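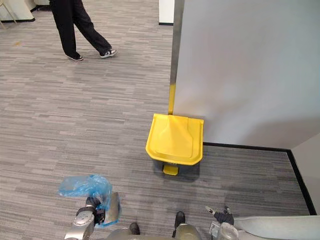 Seguridad y buenas prácticas | Boletín interno de Kollum

Cambios en las normas para tareas de recogida con robots de dos brazos

Desde abril se aplica en todas las plantas la versión 2 de la guía de trabajo en zonas compartidas. Sustituye a la hoja que estaba colgada junto a los puestos de carga y afecta a cualquier tarea en la que el robot manipule bolsas, papeleras o residuos de oficina mientras hay personas de paso.

La redacción ha corrido a cargo de Danai Vrettos, con comentarios de los equipos de Funik y Girketti. Se revisaron 146 partes de incidencia. La mayoría eran leves y más de 90 tenían que ver con material blando: bolsas, film, paños. El plástico fino se arruga dentro de la pinza, el extremo suelto queda colgando o arrastra por el suelo y puede acabar bajo la base o enganchado en una articulación.

Lo que cambia:

Agarre de bolsas. La bolsa se toma recogida y se revisa el extremo suelto antes de desplazar la base. Si toca el suelo, el operador detiene la tarea y repite el agarre. No se admite corregirlo sobre la marcha con el otro brazo.

Brazo libre. Cuando una sola pinza lleva carga, la otra permanece vacía, baja y dentro del contorno de trabajo. Se mantiene así hasta que haga falta para la maniobra siguiente.

Personas que cruzan. Con alguien andando por la zona se paran los dos brazos y la base. La cámara de cabeza muchas veces solo recoge las piernas de quien pasa cerca; eso basta para parar. No se reanuda hasta que el operador confirma a la vista que el paso está despejado.

Papeleras de pedal. Se abren por el pedal, nunca tirando de la tapa. Las que están pegadas a un tabique se abordan de frente, a velocidad reducida, y el brazo no debe apoyarse en la pared. Queda pendiente decidir qué hacer con los modelos de tapa pesada, que Spanos está probando por su cuenta.

Suelo. Antes de empezar se retiran restos pequeños y cables. En moqueta de rayas o con dibujo conviene hacer esta comprobación a pie, porque en el monitor se escapan cosas.

Los operadores habilitados con la guía anterior tienen que repetir el módulo práctico. Hay 16 plazas por turno y la inscripción se hace con el responsable de cada planta. Quien no lo haya completado puede seguir en tareas de carga y etiquetado, pero no en recogida.

El registro de paradas también cambia de formato. Se anota la hora, la tarea y el motivo en una línea, aunque la parada haya durado unos segundos. Las hojas antiguas se pueden gastar hasta final de mes.

Dudas y correcciones, a Danai Vrettos, extensión de Seguridad.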